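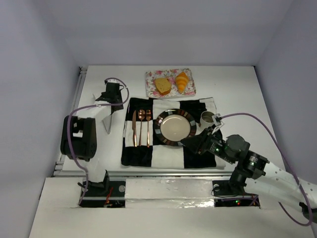 Table 2, one breakfast place: plate, copper-colored cutlery, cup, bread and croissant on the floral tray.

Zastdale Breakfast Room
Table and Tableware Check, with comments
Date of check: 2018-07-23
Tables covered: 1 to 12
Last check before this one: spring, old form

How to fill in: write OK, FIX or REPLACE after each point. If you write FIX or REPLACE, a comment is needed. If you write OK, a comment is welcome but can be short. Points marked "repeat" are looked at again in August.

PART A. TABLE AND EDGES

A1. Table top clean, no sticky places — OK
Comment: White surface shows every crumb, so it is easy to judge. Please wipe also under the mat and not only around it. On table 5 I lifted the mat and found old jam.

A2. Table stands firm when pressed at the corners — FIX (table 9)
Comment: Table 9 moves a little at the window side. Somebody has put folded cardboard under the foot. It helps, but the cardboard gets soft when the floor is washed. A proper rubber foot should be ordered.

A3. Metal rail on the near edge, table 2: no sharp ends, no dirt in the grooves — OK, repeat
Comment: I passed a dry cloth along the full length and it did not catch. The grooves collect flour and crumbs. A soft brush is better here than the cloth. Add to the weekly cleaning.

A4. Walls next to the tables free of splashes — OK
Comment: Light walls, so the same remark as for A1.

PART B. PLACEMATS

B1. Mat lies flat, corners not turned up — OK
Comment: The black-and-white checkered mats are fabric and they take a fold from the drawer. Store them flat, one on another. A cup standing on a fold can tip.

B2. Mat does not slide when pushed with one finger — FIX
Comment: On the white tables the mats slide more than I like, most of all the ones washed with softener. Please leave out the softener for two washes and then we try again. If there is no difference I will ask for thin non-slip sheets.

B3. Stains, loose threads, burned spots — REPLACE (two mats)
Comment: Both are from the drawer near the door. The white squares have yellow marks that did not come out. They can be used in the staff kitchen, where looks are less important.

B4. Everything for one guest stands on the mat — see comment
Comment: The cup has its place at the upper right corner of the mat. This is fine, but it must have its whole foot on the fabric. Half on the mat and half on the table is not stable. I saw it half and half on tables 4 and 7 and moved both.

PART C. PLATES AND CUPS

C1. Rims without chips (look, then feel with a fingertip) — OK, repeat
Comment: The plates with the wide dark brown rim need more attention than the plain ones. On the brown a small chip is easy to see, but on the beige and blue-grey parts it hides well. Turn the plate slowly under the lamp one full time.

C2. Cream center free of scratches and grey knife lines — FIX
Comment: Some plates have grey lines. They are mostly metal marks and not real scratches, and they come off with the cleaning paste from Nirkell. Rinse twice after the paste. If a line can still be felt with the nail, the plate goes out.

C3. Plate is in the center of the mat — OK
Comment: None.

C4. Cups: no cracks, foot level — REPLACE (one cup)
Comment: The small white cups are light, and an elbow is enough to knock one over. One cup from the shelf has a hair crack going down from the rim. I threw it away so that it would not come back to the shelf by mistake, as happened the last time.

C5. Cups are filled at the table and not carried full — see comment
Comment: The rule exists but it is not always followed in the busy half hour. A reminder should go on the door of the kitchen, at eye height.

PART D. CUTLERY

D1. Layout according to the house plan — OK
Comment: At Zastdale we put all three pieces to the left of the plate: knife at the outside, spoon in the middle, fork nearest to the plate. New colleagues often know another order and change it with good intentions. The plan is on the inside of the cupboard door, please look at it before changing.

D2. Pieces lie parallel, handles toward the guest — OK
Comment: Handles point to the near edge of the table. The guest should never meet the blade or the tines first. When collecting, take the knife separately and by the handle.

D3. Space between pieces — OK
Comment: Enough space that the fingers can take one without touching the next one.

D4. Copper-colored finish is whole, nothing peeling — OK, repeat
Comment: The finish is shiny and shows fingerprints and also water spots. Dry by hand directly after washing. No steel wool and no rough side of the sponge. Where the color comes off, take the piece away from service, even if the guest would not notice. The set from Jin is older than the others, so start with this one in August.

D5. Tines straight, no food between them — FIX
Comment: I found dried egg on three forks. Soak for 15 minutes before the wash and the problem is gone.

PART E. BREAD TRAY AND FOOD

E1. Tray surface whole, pattern not flaking — OK
Comment: On the floral trays I look mainly at the corners, where they knock against the shelf. The small pink and red flowers make it hard to see jam or berry stains. Wipe the full tray every time, also when it looks clean.

E2. Tray is behind the mat, not hanging over the table edge — OK
Comment: Good position. The guest can reach it over the plate and the sleeves stay away from the cup if the cup is on the right.

E3. Bread and croissant do not touch each other — OK
Comment: Bread on the left, croissant on the right. We keep them apart for guests who avoid butter. If the tray is too small for this, use two trays.

E4. Tongs available for the bread basket at the counter — REPLACE
Comment: The spring is weak and the tongs do not open by themselves. New ones are to be ordered from Fukum together with the rubber foot (A2).

E5. Allergy card on the counter is readable and current — FIX
Comment: The card is readable, but the new seed bread is missing on it. Must be corrected before the next breakfast.

ORDER LIST FROM THIS CHECK
Rubber foot, table 9
Tongs for bread
Placemats, to replace the two stained ones
Small white cup, one
Brush with soft hair for the rail

General comment: The room is in good order. The most urgent point is E5, then A2. The yearly limit for small purchases is 2,000 and we are well under it, so I ask not to wait with the table foot until autumn. The repeat points are A3, C1 and D4. Please leave this sheet in the blue folder and do not write over my comments — use the back side.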